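Waiting for a Paper That Says Who You Are

The reception centre at Flemside stands on the site of a former cannery, two kilometres from the ferry road. It opened in 2020 with beds for 192 people and was meant to close after one winter. It is still open. The average stay, given in the centre's own returns, is 300 days.

Most of that time is spent on identity. An applicant who arrives without a passport must establish a name, a place of birth and a date of birth before the claim itself is heard. The first interview deals with these three points and nothing else. If a birth record cannot be found, the file passes to the verification office in Skurnbridge, where it joins a queue that moves in order of arrival.

Jytte Lauritsen has worked on such files for most of her career. She divides them into two groups. In the first, a civil registry exists and can be written to, even if the reply is slow. In the second, the registry has been burnt, moved or closed to the applicant's community by law. The second group is the larger one at Flemside. 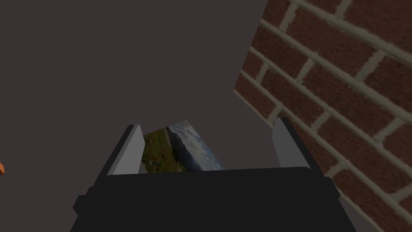 For these files the office accepts secondary evidence: school reports, vaccination cards, land receipts, a letter from a religious body. Each item is given a weight from a printed table. The weights are added, and a total below the threshold sends the applicant back to a second interview. Sworn statements from relatives carry the lowest weight, and a statement from a relative whose own identity is unsettled carries none.

The effect on families is plain. Where a husband and wife come from the same village and lost their papers on the same night, neither can vouch for the other. Their children, if born on the journey, are entered as "nationality not established". The entry has to be renewed every six months, and a missed renewal suspends the school place.

Legal help comes from Moradi, a small advice service that rents two rooms above the bus station in Skurnbridge. Youssra Kabbaj takes the Monday session there. She wants the table of weights published, so that applicants know what to look for before the first interview. At present they learn of it from the refusal letter.
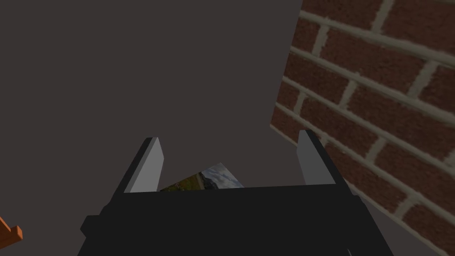
Inger Mikkelsen disagrees. A published table, she argues, would be read by forgers before it was read by applicants, and the office would then have to lower the weight of every item on it. She would prefer a fixed time limit, after which an unsettled file is decided on the interview alone.

A limit of that kind was proposed in January. The draft leaves open whether time spent waiting for a foreign registry would count towards it. Kabbaj has asked for this to be put in writing before the next reading.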